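Accessory Units and Who Gets to Live in Them: Term Project Report

When I signed up for the urban studies project course, I had a grand plan to write about the whole housing shortage in our part of the state. My instructor was very kind about it, and also very firm, and by the end of the first meeting I had agreed to write about one small piece of it in one town. The piece I picked was accessory units, which most people call granny flats or backyard cottages, and the town I picked was Bai, partly because it changed its rules on them not long ago and partly because my aunt lives there and I could sleep on her couch (thank you, and sorry about the early mornings!).

The question I started with was simple. When a town makes it legal to put a second small home on a lot, who ends up living in it? The people who argued for the change talked a lot about young renters and older parents. The people who argued against it talked about parking and short-term visitors. Both sides seemed very sure of themselves, and I wanted to hear from the people who had built one.

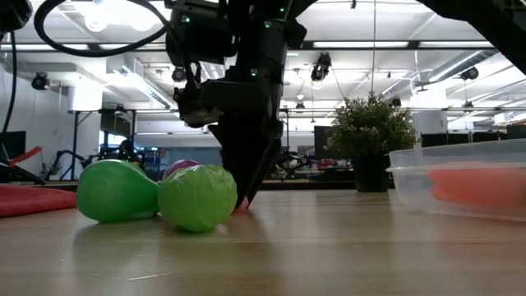 I should say something about the rules first, because I got them wrong in my proposal. Before the change, a homeowner in Bai could add a second unit only on a corner lot, and had to provide 2 off-street parking spaces for it. Now any lot with a single-family house can have one, and the parking requirement is gone within walking distance of the bus line. The owner still has to live on the property, in either building. I had written that the owner had to live in the main house. One of the women I interviewed lives in her own backyard cottage and rents the big house to a family with three kids, so I was set straight pretty quickly on that point.

My method was interviews, backed up with whatever I could find in the permit records at the town office. The records are public but they are kept by street, so you have to know which street you want before you ask for it. I spent a lot of time walking the older neighborhoods east of the creek, looking down driveways in what I hope was a friendly manner, and then going back to the counter with a list. I ended up with 12 households who were willing to sit down with me. I also mailed out 200 postcards asking people for their opinion of the new rules, and I would not do that again. Most of the replies I got were about trash pickup.

Of the households I talked to, the largest group had built for a relative. Usually this was a mother or father who could no longer manage stairs, but in one case it was a brother who had come back to town after a divorce and, as his sister put it, needed a door of his own. These families didn't think of themselves as landlords at all, and some of them were a little puzzled that I wanted to talk about rent. When I asked what they would do with the unit later on, they tended to say they hadn't thought about it, and then they would talk about it for half an hour.

The second group had built in order to rent. They were younger than I expected, and nearly all of them had bought their houses fairly recently and were counting on the extra income to carry the mortgage. This group knew the numbers by heart. One couple had ordered a factory-built unit called the Flatby, which arrives on a truck in two halves, and they were still pleased with it, apart from a window that faces straight into the neighbor's kitchen. Another owner had converted a garage using plans from a drafting service named Jodaris, and told me that getting the sewer connection approved took longer than all the rest of the work put together.

I heard about sewers constantly. If I had it to do over, I would put a question about sewers near the top of my interview sheet in place of the one about neighborhood character, which made everybody sit up straight and talk like they were at a public hearing. 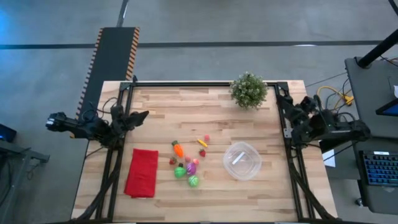 Bai, March 6, 2022

I am adding this part after my second visit, and it changes some of what I wrote in my first draft. I had been treating rent as the main thing that decides whether an accessory unit helps anyone. The owners who rent to strangers do charge less than the apartment buildings by the highway, but the units are small, and a person paying by the square foot would not be impressed. What several tenants brought up was the fee. Bai charges a yearly inspection fee on rented units, and a few owners pass it along in one lump every May. One tenant had set money aside for it all winter. I had not asked about fees in my first round of interviews, so I can't say how common this is.

I also went over to Zolton for an afternoon, since it is the next town along the bus line and has kept its old rules. I had hoped for a tidy comparison. The clerk there gave me a grant brochure offering $2,000 toward repairs on existing homes, which was generous of her but not much use to my question. I did notice plenty of garages with curtains in the windows.

For the final version I plan to go back to the families who built for relatives and ask them the fee question, and to redo my table of lot sizes, which still has two streets mixed up.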